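Ticket 748: Campground water tap, Flemska loop, marked "potable, tested" on site page
Status: Open (reopened twice)
Category: Facilities / listing accuracy
Reported by: Lakmal Sivakumar
Assigned to: Nimal Siriwardena

Original report, 23/04/2018

I booked a pull-through site at Bristano Campground on the Flemska loop because your listing says every loop has drinking water within 700 feet. We got in before dark and the tap by the restroom gave nothing. Not a trickle. I walked up to the next loop, found a tap that ran, filled one jug, and it came out the color of weak tea. I let it run a while and it cleared up some, but I wasn't going to give it to my kids. We drove back to the highway and bought water at the store.

I'd like a refund of the night and I'd like the listing fixed. I have a feeling the second one will be harder.

Log

Entry 1, N. Siriwardena
Refund requested. Checked the listing against the loop map. The map shows three taps: one at the restroom, one at the dump station, one by the trail to Wijesinghe Pond. The listing text says "water on all loops." The map and the text don't match to begin with, so I don't know which one the 700 feet was measured from. Asked the site host to open each tap and write back what happens.

Entry 2, N. Siriwardena
Host reply: "All taps fine." No times, no mention of which taps. I've had that same answer from this campground in February about the vault toilets, which were locked. Asked again, tap by tap.

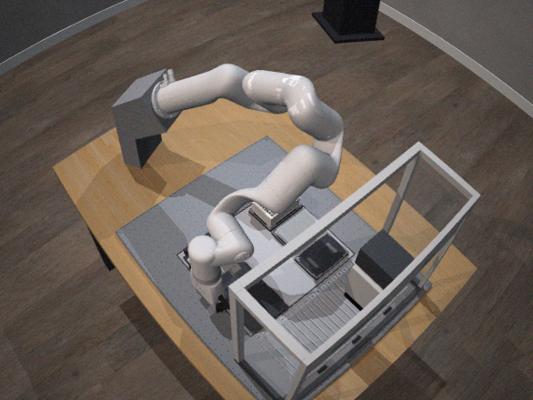 Entry 3, N. Siriwardena
Second reply is better. Restroom tap: dead. Dump station tap: runs, but it has a "not for drinking" sign on it and always has. Pond trail tap: runs, brown at first, then clear. So of the three taps on the map, one is usable by anybody's standard, and that one only if you trust clear water to mean clean water, which I don't.

Host says the restroom tap was shut off for the winter and should be on by now. "Should be" is doing a lot of work there. Asked who holds the key to the valve box.

Entry 4, N. Siriwardena
The valve box key is held by the maintenance contractor, Dornmont. Called them. They say the Flemska valve was opened at the start of the season and the work order is closed. I asked if anyone went and turned the tap handle afterward. They said that isn't on the work order.

Asked them to go back.

Entry 5, L. Sivakumar (customer)
I got the refund, thanks. I also got an automatic email telling me my issue was resolved. It isn't. The page still says water on all loops. I checked just now. I also notice there's a line that says "tested" with no date next to it. Tested when, and for what?

Entry 6, N. Siriwardena
Customer is right, reopening. The automatic closure happens when a refund posts. I've complained about this before.

On "tested": I looked for the lab sheet. The most recent one in the campground's folder is for the host's own trailer hookup, which is a different line. Nothing for the pond trail tap. I've asked if one exists. Until I see it I'm treating the answer as no.

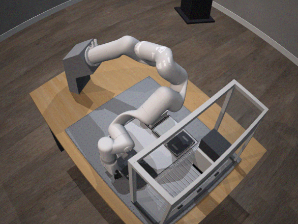 Entry 7, N. Siriwardena
Dornmont went out. Their note: valve was open, line upstream has pressure, tap itself is stuck. Frozen washer or a split in the riser, they aren't sure. They can swap the tap in 15 days. I asked why 15 days for a hose tap and was told the part is on order. I could buy one at a hardware store on my lunch break, but I'm told it has to be the self-closing kind.

Their note also says the brown color at the pond trail is "normal sediment after winter, harmless." Maybe so. The person who wrote that is a plumber, and I'd like it from whoever reads the lab results.

Entry 8, N. Siriwardena
Listing text change submitted. New wording:

"Flemska loop: no drinking water at this time. The dump station tap is for rinsing only. Bring your own water or fill up at the highway before you drive in. The road from the highway is gravel and slow with a trailer."

The web team came back and asked if we could say "limited water" because it reads better. I said no. A tap that doesn't run isn't limited.

Entry 9, N. Siriwardena
Listing change is live. Checked it on a phone and on a desktop. The phone version still shows the little blue faucet icon at the top, over the text that says there's no water. The icon comes from a separate checkbox. Unchecked it. Will look again tomorrow, because the last time I unchecked one of these it came back.

Entry 10, N. Siriwardena
It came back. The campground's own account had a saved draft open and their next save overwrote mine. Asked the host to close the draft and log out. Unchecked the box again.

Also found that the distances on the page were typed in by hand by somebody years ago. The pond trail tap is listed at 700 feet from the farthest Flemska site. Host paced it for me and says it's well past that, and uphill with a full jug. I've taken the distance off the page until someone puts a tape or a wheel on it.
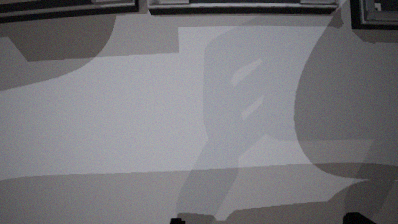

Attachment 3 to this ticket: gray surface with shadows.

Entry 11, L. Sivakumar (customer)
The icon is gone on my end. I'll believe the tap when I see it run. We're planning to come back for the fishing later in the season and I'll pack 20 gallons regardless.

Entry 12, N. Siriwardena
Fair enough. Keeping this open on three points:

Restroom tap replacement (Dornmont). I want a note saying the handle was turned and water came out, with a name on it.

Lab sheet for the pond trail tap. If there isn't one, a sample has to be drawn, and the word "tested" stays off the page until the result is back.

Auto-close on refund. Sent to the ticketing team again. Their last answer was that it works as designed.

Next check: when Dornmont reports the part has arrived. Do not close on refund.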